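Hand fan with paper leaf: frame it or leave it folded?
Forum: Paper, Prints and Small Collectables

Gornondale_Pete
Picked up a folding fan at the Nendis sale on Wednesday, lot 281, paid 80 plus fees. Paper leaf with calligraphy. I can't read it. My wife wants it framed open in the hall. I was told years ago that you should keep fans closed in a box. Which is it? The hall gets sun until mid-morning.

klinhom_k
Not in a hall with sun. Carbon ink holds up well enough but the paper will yellow, and it will do it unevenly because of the pleats. If you must frame it, use a deep box frame and put it on a wall that gets no direct light.
Kulap

tuppence27
I disagree about boxing being safer. Every time you open and close a paper fan you wear the folds. I have 27 of them and the ones that split were the ones I kept getting out to show people. The six in frames have not moved in years.

klinhom_k
They wear if you handle them. Shut in a box and left alone, they don't. The trouble with frames is that most high street framers glue the leaf down or pin the sticks flat. A leaf that has been forced flat doesn't fold properly again.

Gornondale_Pete
The local framer did mention "a few dabs of adhesive". I take it that's a no.

klinhom_k
That's a no.

Uthai L
A sloped support under the leaf is what you want, cut from acid-free board so that it rises with the sticks. I made mine from two sheets of Nakpan board and it took an evening. Hold the guards with loops of polyester film, no glue anywhere. Mine is calligraphy as well.
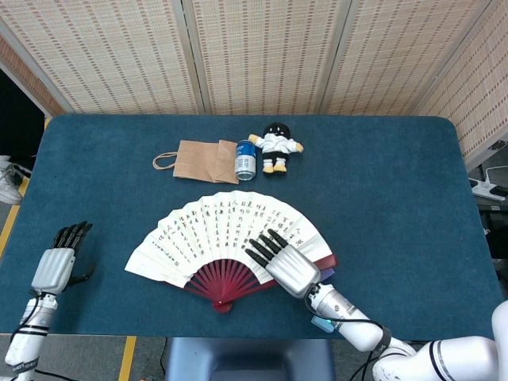 Mine, opened out on the table. Black writing on an off-white leaf.

tuppence27
Nice one. Is the writing a poem?

Uthai L
I've been told so by one person and told it was a copying exercise by another. I haven't paid anyone to settle it. Pete, post yours in the translation section, they are quick, but give them a straight-on photo of each half.

oldmoulton
Going against the grain, but at 80 it's a decorative piece. If his wife wants it in the hall, put it in the hall and enjoy it. Not everything has to be kept as if a museum will come asking.

klinhom_k
Price has nothing to do with it. The same frame costs the same money on the next wall along, out of the sun.

oldmoulton
Fair enough on the wall. I still say frame it.

Gornondale_Pete
There is a spot on the landing with no window near it. Would ordinary glass do there, or do I need the UV stuff? Lovov do a box frame with acrylic but it's only 6 cm deep.

Uthai L
6 is plenty for most fans. Measure the thickness at the pivot first. Go for the acrylic, it's lighter on the wall fixings.

Gornondale_Pete
Landing it is, then. Will measure tonight and report back.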